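How to clean and re-line an old trinket box

Posted 31 July 2018

These instructions are for a small wooden or card box with a fabric lining that has gone thin, stained or loose. I used them on a sewing box I bought at the Mindthorpe market in February, and before that on a cigar box and a glove box. It takes one evening for the cleaning and one for the lining, with a day between them for glue to dry.

If the box is very old or has a maker's label inside, take it to someone who repairs these things before you pull anything out. A lining can be worth keeping even when it looks tired. Mine had been replaced once already, with glue all over the hinges, so I had no worries about removing it.

What you need

A soft brush (a clean make-up brush will do)
Cotton buds and a bowl of lukewarm water
A blunt butter knife
Thin card, such as the back of a writing pad
Cotton velvet or brushed cotton, half a metre
Thin wadding
PVA glue and a flat brush to spread it
Sharp scissors, a ruler and a pencil
Clothes pegs
Beeswax polish, for a wooden box

I used Rosano cotton velvet in dark green. Ilosano velvet is cheaper but it frays more, so leave a wider edge if you buy that one. Avoid anything stretchy. It looks fine when you cut it and then ripples when you glue it down.

Step one: empty and brush

Take everything out and check the corners for pins and odd earrings. Brush the outside first, then the inside, always towards the open edge. Use the brush dry. Go round the hinges and the lock plate with a cotton bud.

Step two: take out the old lining

Slide the butter knife under one corner and lift slowly. If the old lining is glued to card panels, they will often come away whole. Keep them, and write on the back of each one in pencil which side it came from. If the fabric is glued straight to the wood, dampen it with a cotton bud, wait a few minutes and ease it off. Don't soak it. Thin wood will warp.

Leave the box open overnight to air. If it still smells musty, stand a saucer of bicarbonate of soda inside, close the lid and leave it for two days.

Step three: measure and cut the card

Measure each inside face, including the lid. Write the sizes down. My box was 206 mm long inside and the old panels were no use as patterns, as they had shrunk at the ends. Cut each card panel 2 mm short on every side to leave room for the fabric to fold round. Try them all in the box dry. They should drop in easily, and if you have to push, trim a little more.

Step four: cover the panels

Lay the fabric face down and put the card on top. Cut the fabric with a border of 17 mm all round. Put wadding under the base and lid panels only, cut to the exact size of the card. Padded sides make the box smaller than you expect.

Snip the fabric corners off at an angle, leaving a small gap between the cut and the card. Brush glue on the back of the card along one long edge, fold the fabric over and hold it with pegs. Do the opposite edge next, pulling gently, then the short ends. 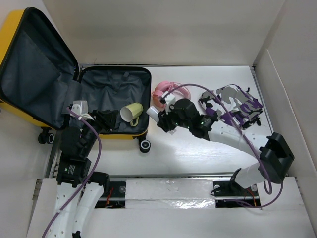
Check that the pile of the velvet runs the same way on every panel before the glue sets. I missed this on the cigar box, and one side looks a shade darker than the rest in daylight.

Step five: fit the panels

Start with the base, then the two long sides, then the short ones. Spread a thin layer of glue on the back of each panel and press it in with your fingers through a clean cloth. The lid goes in last. Prop the lid open and hold the panel in place with a few books until it grips. Leave the box open for a full day.

Step six: polish the outside

Put a little beeswax on a cloth and rub it in along the grain. Leave it for ten minutes and buff. I like the Maihi one in the flat tin, but any plain beeswax polish works. Keep it off the new lining, because wax marks on velvet do not come out.

If you want a ring section, roll 9 strips of wadding in fabric, stitch them closed along the underside and pack them tightly side by side at one end of the base. Cut them slightly too long so they hold themselves in without glue.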